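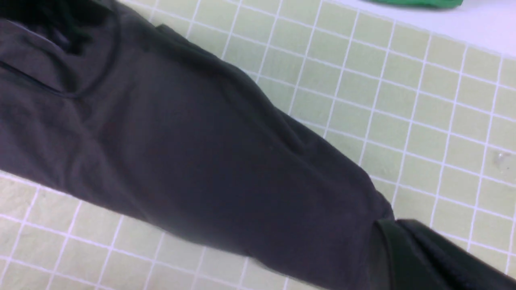

How to Get Rid of Pilling on Knit Pants (and Which Advice to Skip)

Posted 21/08/2022 by Rozália Barta

Every laundry site has the same page about pilling. Freeze your clothes, soak them in vinegar, buy a gadget, and your old sweats will look new. I have tried most of it over the years, on my own clothes and on a few pairs that friends were ready to throw out, and I don't believe half of what I read anymore. What follows is the routine I use for jersey pants, sweatpants and other soft knits. It will make them look better. It won't make them new, and anyone who promises you that is probably selling a comb.

What pills are

Short fibers work loose from the yarn, rub against something, and tangle into little balls. The balls stay put as long as a few longer fibers still anchor them to the cloth. Blends tend to be worse than plain cotton. The cotton sheds and the polyester is strong enough to hang on to the fluff, so the pills never drop off by themselves.

You'll notice them first on the inner thighs, then on the seat, then wherever your phone rubs through the pocket. If your pants are pilled in all those places and nowhere else, the washer isn't the main problem. Your legs are.

What you need

A fabric shaver, or a plain disposable razor if you have a steady hand
A flat, hard surface
A lint roller or some wide tape
Good light from one side
A magazine or a thin cutting board to slide inside the leg

I own a Tallosix shaver, the small one with the clear lint cup. It's fine. I bought it because the store had it, and I wouldn't tell anyone to replace a shaver that already works. The Medve comb that gets recommended so often did less for me on jersey than on wool sweaters. On thin knits the teeth grab.

Before you start

Wash and dry the pants first. Plenty of guides skip this, and then you spend ten minutes shaving cat hair. The cloth has to be fully dry, waistband and pocket bags included. Damp knit stretches under the shaver head and gets pulled up into the blades.

Empty the pockets. Check for holes too, especially near the seams, and sew those up before you do anything else. A shaver will turn a pinhole into something you can put a finger through.

Step 1. Lay out one leg at a time

Spread the leg on the table and slide the magazine inside so you are only working on one layer. Smooth the cloth with your palm but don't stretch it. A fold under a shaver is how most of the damage happens. I have a pair of gray joggers with a half-moon cut below the knee to prove it.

Step 2. Test a spot that doesn't show

Inside the hem is good. Go over it lightly a few times and look at it near a window. If the cloth looks thinner, or you can see the knit structure where you couldn't before, stop. Some brushed fabrics are nearly all surface, and once that surface is gone you have a shiny patch.

Step 3. Shave in small circles

Barely touch the cloth. Let the shaver do the cutting and keep it moving. Work down from the hip to the hem, and empty the cup before it is full, or it will start dropping fluff back where you just cleaned.

Stay clear of pocket edges, side seams and drawstring openings. The fabric is raised there and the head catches on it. I do those spots with the lint roller and accept whatever is left.

If you are using a razor, pull it in one direction only, in short strokes, with the blade nearly flat. People say an old blade is safer. I disagree. A dull blade snags, and you end up pressing harder to make it work.

Step 4. Lift off the loose bits

Roll the whole leg with tape, turn it over, and repeat. Then do the other leg, even if it looks fine. It won't look fine next to the one you just did.

Step 5. Leave it alone

Don't go back for a second round the same evening. Wear the pants, wash them, and look again. Every pass takes fiber off, and fiber is all these pants are made of.

The tips I don't trust

Freezing. The claim is that a night in the freezer "sets" the fibers. I put one pair in overnight, left a matching pair in the drawer, and wore them in turns from February on. I could not tell them apart, and neither could my brother-in-law Dénes, who had no idea why I was showing him pants. Two pairs isn't much of a test, I admit. It is more than I've seen from the people recommending it.

Vinegar. It may help with soap residue. I haven't seen it remove a single pill. It doesn't cut anything.

Pumice stones. They do take pills off, along with a fair amount of pants. I would keep them for thick sweaters, if that.

Fabric softener. The cloth feels nicer, so people assume it is protected. My softened pairs pilled at the same rate as the others, and they dried slower on the line.

Enzyme detergents are the one I go back and forth on. Cellulase can nibble away loose cotton fuzz, so the idea makes sense on cotton. On a mostly polyester pair I wouldn't expect much. Check the label before paying extra, and be aware that a lot of bottles just say "enzymes" without telling you which.

Slowing it down

Turn the pants inside out before washing. Use cold water and the shortest cycle that gets them clean. Keep them away from towels, jeans and anything with a zipper or hook tape. A full load rubs, and so does a very small one that gets thrown around, so I aim for a drum that is a bit over half full.

Hang them to dry if you have the space. If you don't, use low heat and take them out early — a tumble dryer keeps rubbing long after the cloth is dry.

Wearing the same pair every day also does it, and no detergent will fix that.

Questions from the comments

Tibor Kiss wanted to know if a higher price means less pilling. Not in my drawer. The worst pair I own was the most expensive, bought in Erkberg on a trip when I had packed badly. Soft and fuzzy on the hanger usually means loose fibers already sitting on the surface. Rub the cloth against itself in the store for a bit and see what comes up.

Magdolna Bíró asked about shaving leggings. I'd be careful. Anything with a lot of stretch has elastic threads close to the surface, and once they are nicked they curl up as tiny pale hairs that you can't put back. Use tape only.

And for the reader who asked how often to do all this: when it bothers you. I do mine maybe twice a year, and the pair I garden in has never been shaved at all.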